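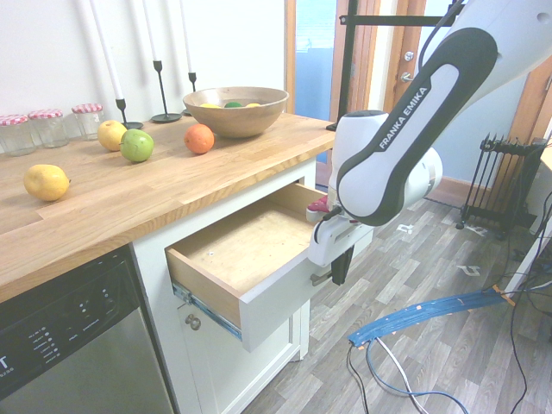
Figure 1. Drawer fully open under the butcher-block top, with loose fruit and the wooden bowl on the counter.

13/02/2024
Boonmee Duangkaew and Vichien Thaweesak

Counter Use and Drawer Access in a Small Kitchen: Project Report

1. Purpose

The project looked at how much of a kitchen counter is taken up by items that stay out all day, and whether the drawer beneath it can take any of them. The work was done for the Khamphan residential interiors course. The kitchen is the shared one on the ground floor of the Zorkosville building. No changes were made to the cabinets or the wiring.

2. Existing conditions

The counter is a light oak butcher-block top on white cabinets. The usable length measured for this study was almost 204 cm, excluding the part next to the window. The drawer has a white painted front and a pale wooden interior. It runs on metal slides and opens past the front edge of the counter, so a person working at that point has to step back or stand to one side. The cabinet door below it has a small round metal knob.

The depth of the counter is enough for two rows of objects. The back row was treated as storage and the front row as work area. In practice, fruit crosses from one to the other.

3. Items kept on the counter

Items were sorted by how often they are moved.

Fixed: candles in black metal holders, glass jars with red-and-white checked lids.

Moved at meals: plates, bowls.

Moved at any time: fruit, both loose and in the round wooden bowl.

The jars are small and stand against the wall. They were left out of the drawer trial at the request of the people who cook there, who want to reach them without opening anything. The candles were left out as well. They are too tall to stand upright in the drawer, and laying them down would mean taking them out of their holders each time.

4. Method

The drawer was emptied before the trial began. A counter layout was set and sketched on grid paper. Each layout was then used for preparing a simple cold meal, and a note was made whenever an item had to be moved to free up cutting space. The total was 10 layouts. Fruit was placed differently in each, with some in the bowl and some loose.

The bowl was always kept toward the back. In early layouts it stood close to the front and had to be moved before any cutting could start, so those notes were kept apart from the rest.

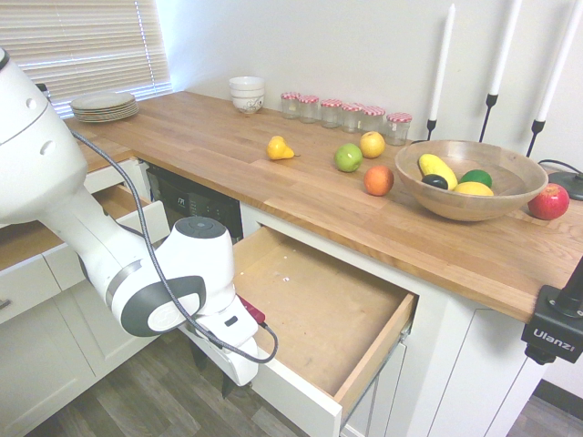

Figure 2. Counter with stacked plates and bowls at the back left, jars along the wall, and the fruit bowl to the right.

5. Results

Loose fruit caused the most moves. Round pieces such as the orange and the apples rolled when the board was set down next to them. The pear stayed where it was put but took up more length lying on its side. Fruit in the bowl was moved only when the whole bowl was moved.

Stacked plates gave little trouble in the back corner by the window blinds. The stack of bowls was lifted more often than the plates, mostly to get at the lower ones.

The drawer held the cutting board, towels and small tools with room left over. Fruit was tried in it and taken out again. It rolled to the back when the drawer was closed, and two users forgot it was there.

6. Cost

A drawer insert from Gruno was priced at 2399 baht. A plain divider from Mekero was cheaper but did not fit the inside width without trimming. Neither was bought. The insert would be the better choice if cutlery is moved into the drawer later.

7. Recommendations

Keep all fruit in the bowl and use a second bowl if it is full. Keep the jars and candles where they are. Put the cutting board in the drawer, flat on the bottom, with towels on top.

The dishwasher door was not included in the clearance measurements. It should be checked together with the open drawer before September, when the next group takes over the kitchen.

Related reports
Hallway shelving at Zorkosville
Cabinet knobs and handle heights
Lighting over a work surface

Contact the Khamphan course office | Copyright Khamphan student projects | Back to top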